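Re: [cell-users] How many examples before the first training run?

Hello everyone,

Thank you for such a good question, and sorry for the slow reply (we have been moving benches all week at Gundale and my mail got away from me!). I'll answer in pieces.

On September 5, or thereabouts, a list member at Haltthorpe wrote:
> We are starting on two-arm sorting with the same trays
> you use at Prindby. Do you collect all your examples first
> and then train, or go back and forth? And do you move the
> trays between takes, or tape them down? Our first policy
> only works if nothing has shifted, and that worries me.

We go back and forth, and I would warmly encourage you to do the same. We record 100 takes, train on those, watch where the arms go wrong, and then record more of whatever they struggled with. Waiting until you have a huge pile feels safer, but you can spend a long time repeating a mistake you could have caught early on.

As for the trays, please don't tape them! We did that at Prindby for the whole first round and ended up with exactly the trouble you describe. Now we nudge and turn them a little every 5 takes, and the part inside gets turned too. The brown paper stays put, though we swap the sheet once it gets badly creased.

A few more habits that have served us well on the Zhong task:

1. Let three different people drive the arms. Everybody has their own way of coming in over a rim, and you want that mix in the set.

2. Keep the failed takes, but in their own folder. We threw ours out at first and I still regret it.

3. Start each take with both grippers empty, and vary how high they hang. Our setup has the red tray on the left and the blue on the right, one dark part in each, and plenty of bare paper in between. 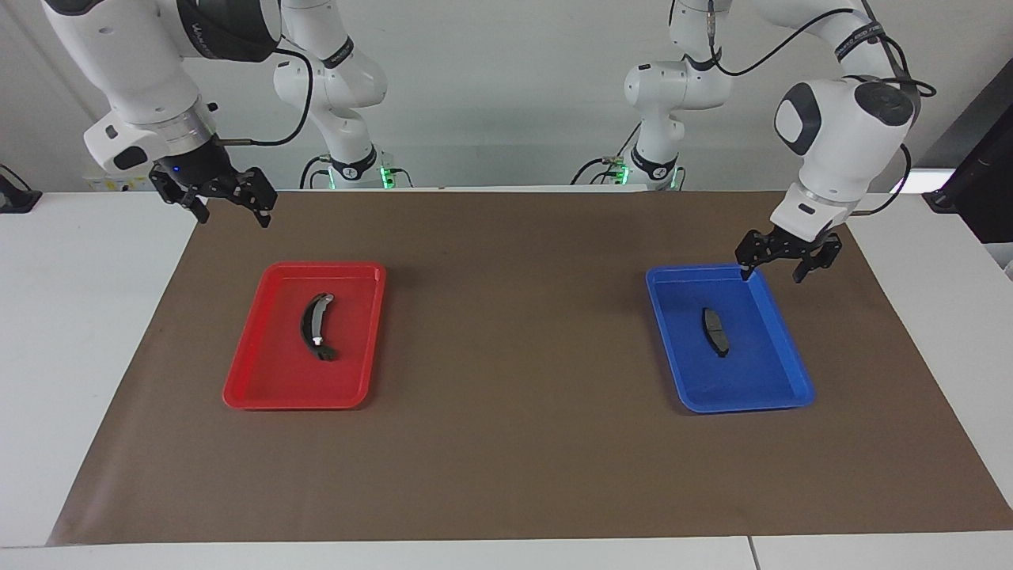

4. Write a short note after each batch, even just a line or two. I can't tell you how often I have gone back to mine.

Do write again and let us know how the next round goes over there. I'd love to compare notes.

All the best from Gundale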